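About Raler

Raler supplies and supports single-arm robot kits for work at household counter height. The company was started by Heloísa Leite and Géza Tóth, who had both spent years integrating arms into packaging lines and wanted a kit that could be set up in an ordinary home. The current product is the Merrick kit.

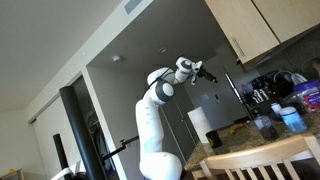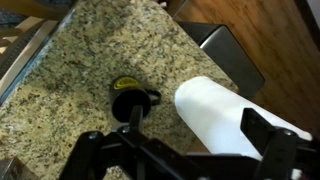 Merrick kit at a granite kitchen counter: the arm, and the view from the gripper.

The kit consists of the arm, a two-finger gripper, a wrist camera, mounting hardware and the Vetano control software. Setup takes two people and 3 hours, including camera calibration. Spare fingers and cables are stocked at our Skumbridge workshop and ship separately.

Each kit is run for 12 hours before delivery. Gripper alignment is checked at the start and end of the run, and the log is supplied with the unit. Units that drift outside tolerance go back to the bench and repeat the full run.

Service is handled by Nivaldo Rangel and Finn Brinkmann. Remote support is included for two years from delivery. On-site visits are available within 80 miles of Skumbridge; beyond that, the arm is returned to us in its original case. Érica Peixoto maintains Vetano and writes the release notes, which are sent to all registered owners.

Kits can be bought outright or leased by the month. For quotes, send us the counter height, the floor type and the distance to the nearest outlet.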